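Play Corner Fund: progress report for November
Prepared by Carys Sayce for Hefin Parry, Kneath

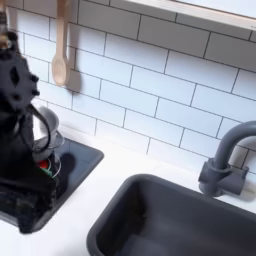
Toy kitchen with its tiled backsplash, white shelf and wooden spoon.

I'm so happy to tell you that the play kitchen is nearly done, and it has come out brighter than any of us dared hope when we first wrote to you! The white tiles were Nerys Gape's idea (she wanted gray grout from the start, and she was right). Of the 900 dollars you gave us we have spent 899, so we are just inside the line - please don't laugh.

We still need 2 aprons and a box of play food, and Rhiannon Parri at Milau has kindly offered both. The children's first morning is set for the 14th.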